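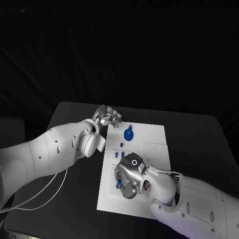

So the budget is finally in, and I can stop waking up at night doing sums in my head. If you've been reading for a while you know I've been planning the two-arm bench at Ulludach since December, and a few of you wrote in to ask how the money side went. Short version: the arms were the easy part!

I started with quotes from two suppliers, Brorer and Yu. Brorer came in lower on the arms themselves, and I very nearly signed on the spot. Then I read the second page. Hands were separate. So was the controller, and the training days, and a thing called "site readiness" that I had to phone them about (it means somebody looks at your floor). Once I'd put everything into one spreadsheet the two prices were close enough that I went by delivery time instead, and Yu could deliver in 5 weeks. Sold.

My first version of the spreadsheet had 42 lines in it and I was pretty proud of that. I'd still managed to leave out spare fingertips, shipping insurance and a decent chair. The chair sounds silly until you've sat next to a bench for a whole afternoon on a stool from the break room, and then you'd pay nearly anything.

What I got most wrong was the small stuff that goes on the table. I had put down one tiny amount for "parts and fixtures", as if they came free in the box with the arms. Look at what a single assembly job needs: a white board with its slotted plate and the plate with the oval hole, little frames for holding things, and then the blue pieces that have to go somewhere on it. Every one of those has to be drawn, made, checked and then made again when the fit is too tight. Honby did ours and they were lovely about it, but I was on my third order before I gave up and made fixtures their own section in the budget, with a proper number next to it.
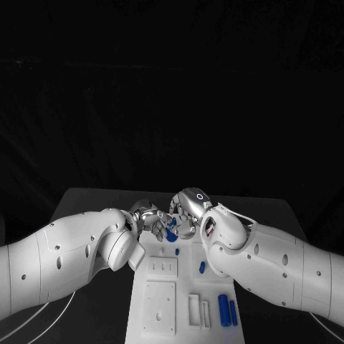
Cables are my other sore spot, and I've moved them up from "misc" to a line of their own. I priced the main runs and forgot all about slack, strain relief, clips and the channel to tuck everything into. Thin white cable doesn't look like much in a catalog, but put it on a dark table, looping past both bottom corners of the board under the arms, and you suddenly want to spend real money on tidying it up. I've asked for a quote on proper routing – it's more than I hoped and less than I feared.

If you're planning something similar, ask for the price of the hands before you ask for anything else. I wish I had. They were the biggest surprise on the Yu quote, and they changed which arms made sense for us. And keep some money back for the second half of the year. I held on to 5 percent and would go higher next time.

Still undecided on the service contract. The two-year one is a better deal per month, but it ties us to their visit schedule and I'm not sure I like that. If you've had one, good or bad, leave me a comment, I have to send the form back soon and I keep changing my mind.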